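Packing and shelving help wanted, Mostisero parts room

We use cookies to remember your preferences and to see which pages you read. Accept | Manage settings

Mostisero is looking for 2 people to unpack, sort and shelve molded trays at our Pathirana building. The hours are 20 a week, mornings, starting in May. If you have ever opened a carton, taken something out and put it somewhere sensible, you already have most of the training. The remainder is stamina and a tolerance for plastic wrap.

The trays are black, light and very fond of sliding off things. They go from the bin to the yellow shelving, one at a time, all facing the same way. We feel strongly about the facing. There was a meeting.
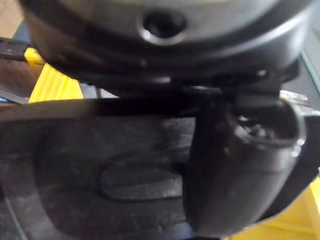 Kumudini Cassim wants it added that the job gets easier after the second week, once your hands learn where the rim is, and that anyone who stacks trays inside each other to save a trip will hear from her personally. She did 4 years on the shelves and would like them kept the way she left them.

Applicants should be able to stand for most of a shift, bend to floor level without composing a speech about it, and break down cardboard. We provide gloves. We do not provide music, after the events of last winter, but headphones in one ear are fine.

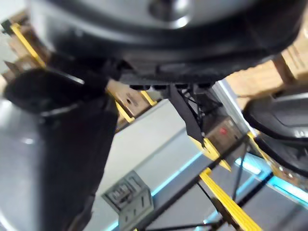
Shifts begin at 7, and we mean with your coat off. Whoever comes in first gets the room ready, which means bringing the cartons over, finding the good knife and writing the carton numbers on the sheet. The last one out does the reverse and sees to the lights. The gray plate on the white wall has several rocker switches on it, so expect to go through a few of them before you hit the one you want. Titilayo Okoro has promised stickers.

Pay is hourly and goes out every 2 weeks. Parking is free if you don't mind the far end of the Drisska lot, and you will come to mind it by November. Our busy season runs through late summer, when we expect about 2000 trays, so please don't apply if you have a long trip planned for August.

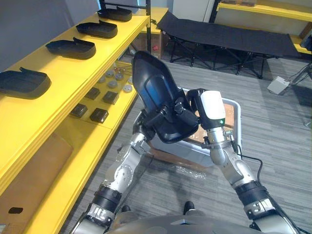

You won't be asked to sell anything, answer a phone or share your feelings in a circle. You will be asked to pick wrap up off the floor, more than once, by different people.

To apply, send Dilruba Fakir a few lines on where you've worked and which mornings you can do. A résumé is fine but keep it to a page. Leave it at the front desk or mail it to the Pathirana building, attention Parts Room. Short trial shifts are paid.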